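Workshop notebook, 31st May
Padlocks for the sample cabinets, and the counter they ended up on

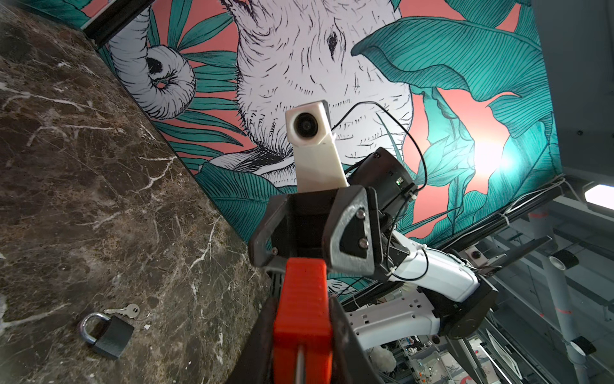 What we were sold

Edow sent over the black padlocks with a note saying they would outlast the old Niner ones. I have my doubts. A black coating says nothing about what is under it, and the shackle is the usual silver, same as any cheap lock from a gas station. The key is small too. Small keys get lost, and they bend if you lean on them with cold hands.

The paper that came with the batch claims 700 openings "without loss of feel." Whose feel? There is no method given and no word on whether the lock was oiled first. I would put more trust in a number somebody at Virnport got by standing there and doing it.

What I did

Picked one lock from the box and worked it by hand until I was bored, which came at 211. Open, close, key out, key in. No jam. I'm writing that down because it happened, and I don't think it proves much. It was one lock in a clean dry room with one careful person. Cabinet locks get yanked by people carrying something in the other arm.

Two things bothered me along the way:

The key has to go all the way home before it turns. Stop a hair short and it feels like a bad lock. Somebody is going to force it.

The shackle springs up less each time, or I got used to it. I can't tell which, and I didn't measure it at the start. My own fault. Next time, measure before touching anything.

The counter

Still not convinced by the marble as a work surface. It looks grand, dark brown with all those white and cream veins, and small silver things vanish on it. I put the key down next to a pale streak and had to look twice. There are always white specks on it as well, and on stone that dark every crumb shows. Kalniņš, who supplied the slab, say it wipes clean. Sure, for an hour.

A plain gray mat would fix both problems and cost next to nothing. I have asked before.

The elephant mural can stay. I was against it, for the record, but the ink hatching is good work and it gives you something to look at while you turn a key over and over.

Next

Run a second lock to 200 with a proper shackle measurement before and after. Try it with gloves. Ask Edow where the 700 came from, and don't order for the remaining cabinets until they answer. If they go quiet, we keep the Niners until September and look again then.

Spare keys: both go on the hook board with a tag, tonight.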